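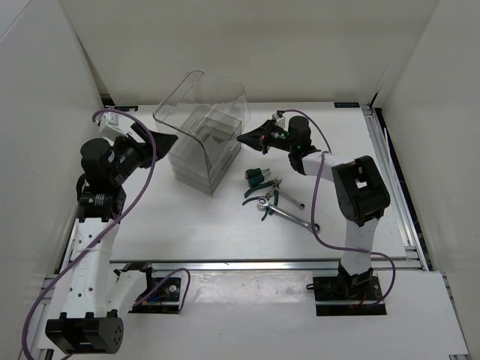
Singles night walk-through: Addo Hall, Protham
Checked October 16, 2021, doors at 7

I run the Ziltetti mixers, and this is the sheet I fill out before every one of them. People kept asking to see it after the February event, so I'm posting the whole thing with my scribbles typed up. Steal whatever you like!

ENTRANCE AND CHECK-IN

Front doors open outward and stay open - OK
The left one sticks a little. I leaned on it and it gave.

Guest list matches IDs - OK
First names only on the printed copy at the desk. Last names stay on my phone, and I don't hand the phone over to anybody, even if they say they're "just looking for a friend."

Name tags: first name or nickname, no job, no employer - OK
We used to put jobs on there as an ice breaker. A guest had flowers show up at her office the next morning from a man she'd talked to for four minutes. So, no jobs.

Room limit posted - OK
The sign says 327. We sold fewer than that, but I still want the clicker at the door (it was in the wrong box again, my fault).

MAIN ROOM

Both fire exits clear - FIXED
Stacked chairs in front of the back exit when I got there. Moved them myself, then went out through it to make sure it opens to the parking lot.

Lighting - NEEDS WORK
Love a romantic mood, but I couldn't read the tags by the stage. Asked for the dimmer one notch up and two more lamps.

Seating - OK
Nobody gets boxed in against a wall. Every chair needs a way out that doesn't involve asking your date to move.

Music level - OK
You should be able to say "no thanks" in a normal voice and be heard.

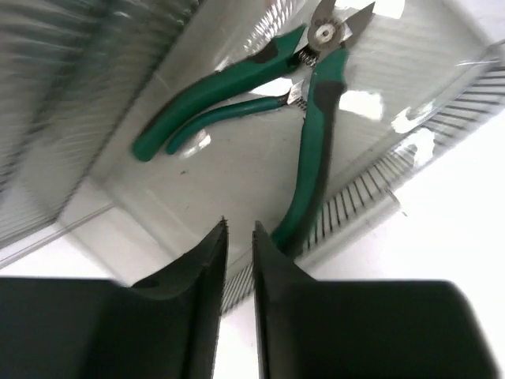
BAR

Drinks poured in view of the guest - OK
Lids on request - OK
The bar has them under the counter, so I asked for a little sign.

Quiet word system - OK
Ask for a "Zania" and the bartender walks you to the side office. There's no such drink on the menu, I checked twice. Please tell your friends about this one, it only works if people know it.

Water out and free - NOT DONE
One pitcher for a room this size? Asked for more. Will recheck before doors.

RESTROOMS AND HALLWAY

Stall locks work - FIXED
Second stall in the women's room was loose. Tightened now.

Help posters inside the stalls - OK
They have my number plus the front desk, and the quiet word again.

Hallway light - NEEDS WORK
It's on a motion sensor that takes forever to wake up. I'd like it just left on for the night.

STAFF AND RULES

Staff briefed on pushy guests - OK
One warning, then out, ticket refunded. I'd take a smaller crowd any day over one guy cornering people by the coats.

No coaching, no filming of other guests - OK
Written on the ticket and by the desk. Yes, it covers "practicing conversations" for your channel.

GETTING HOME

Lot lights on - OK
Ride pickup spot marked - FIXED
Cone and sign moved closer to the door.

Staff outside until the last guest leaves - OK
That's me and one other person. Bring a coat, it gets cold out there.

Still open: water, stage lamps, hallway light. I'll go over all of those at 6:30 with the hall manager and initial them here.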